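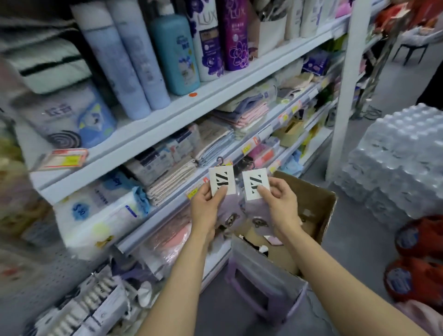

Purple socks on header cards, one in each hand, carton on the step stool. Hook restocking is the chore we test on this page.

How to test whether a machine can restock your pegboard (short version)
Updated 01/03/2020

Quick write-up, will tidy it later. People keep writing in to ask if a robot can take over restocking in a small store yet. Not really, not the hook work. But you can find out for your own aisle in an afternoon, and the test is the same one we ran at the Drurnwood shop with the Livik arm and the Staveo two-finger hand.

What you need
- one open carton of mixed socks or similar, all on hooks or header cards
- a low stool to put the carton on
- a free stretch of pegboard rod
- a stopwatch, paper, pen
- a person who knows the aisle

Step 1. Get your human time first. Have them restock the way they always do, both hands, no hurrying. Start the clock when the first hand goes in the carton. Do 200 packs. Write down every drop.

Step 2. Split the job up. Restocking sounds like one chore, its really five:
- find one pack in a jumbled carton
- pull it out without dragging its neighbor along
- turn it so the card faces out
- get the little plastic hook over the rod
- slide it back and let go

Score each part by itself. A machine that does four of the five still needs a person standing there.

Step 3. Machine run. Same carton, same rods. Don't lay the packs out flat for it! Everyone does this and then the numbers mean nothing. We did it too the first time, back in September, and had to throw out 300 tries.

Step 4. Score it. Clean hang, bad hang (crooked, backward, two at once), or miss. Only clean hangs count.

What we got: 2478 tries logged in all, nearly 300 of them clean. Clear plastic was the worst part. The depth camera sees the shine and not the bag, so the fingers close on air or on two packs. The card is the thing to grab - stiff, flat, printed - and once we told the software to look for cards only, picks got a lot better. Hooks did not. Small black hook, thin rod, no give. A person feels it catch and wiggles. The Staveo hand just pushes.

Step 5. Try the ugly section. Socks are the easy case. Next go to whatever part of the wall you put off doing yourself.

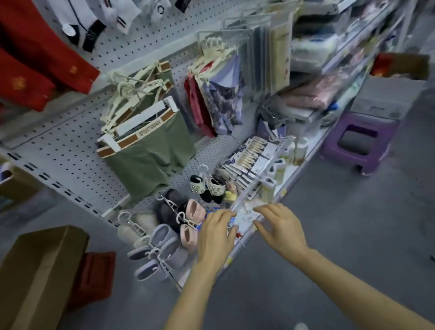
Both hands down at the low ledge. Slippers on clips, carded packs in rows, boxer briefs on hangers higher up.

Low ledges are a whole seperate problem. The arm has to come in under hanging stock without knocking it, and the hanging stock moves. Hangers tangle. Pairs on clips swing. We ran Mangundap (the planning software) on a ledge like this and it mostly refused to start, no safe path. Fair enough.

Step 6. Decide. Rule of thumb from us: if clean hangs are under half, leave it. What you can hand off now is flat shelf stuff - upright bottles, boxes, one size, one row. Towels no. Anything on a clip no.

Settings for the Livik are on the next page. Rerun the test after any software update, the numbers move more than you'd think.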